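Unit 3: Fruit and Vegetables in the Household Diet
Course handout – Foundation Certificate in Food and Nutrition

Purpose of this unit

This unit considers how fruit and vegetables reach the household, how they are stored, and how much of their value is kept or lost on the way to the plate. Students should read the handout before the seminar and bring their completed food diary with them.

Key terms

Perishable: a food that spoils quickly at room temperature.
Respiration: the process by which harvested produce continues to use up its own sugars and give off heat and moisture.
Ripening gas: ethylene, released by apples, bananas, tomatoes and several other fruits as they mature.
Edible portion: the weight of a food once peel, core, stones and damaged parts have been removed.

Storage and ripening

Produce remains alive after harvest. Cool conditions slow respiration, and for this reason most leafy vegetables and soft fruits keep best in a refrigerator. Bananas are an exception – their skins blacken when chilled, although the flesh may remain sound. Potatoes should be kept in a dark, cool cupboard and away from onions.

Apples give off a good deal of ethylene. A single ripe apple placed in a bag with hard pears will hasten their ripening, and the same apple beside lettuce or broccoli will shorten the life of both. 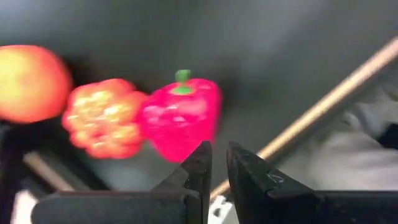
Toy produce, with a red and yellow-green apple at the far left.

Losses in preparation

Vitamin C and several of the B vitamins dissolve in water. Vegetables that are cut small and boiled for a long time therefore lose more than those that are steamed, or cooked briefly in a little water. The cooking water may be kept for soup or gravy. Peeling removes fibre, and many root vegetables need only be scrubbed.

Case study: the Radness household survey

The Radness survey asked households to record all fruit and vegetables bought and all those thrown away. Of the 2736 diaries sent out, 2694 were returned and 2565 were complete enough to be used. Students should consider what kinds of household might be missing from the final group, and whether people who keep a diary are likely to change their habits while doing so.

Seminar tasks

Compare your own diary with the blank Radness form and note any foods that are hard to classify.
Weigh one vegetable before and after preparation and work out the edible portion as a percentage.

Written work is due by noon in the last week of October.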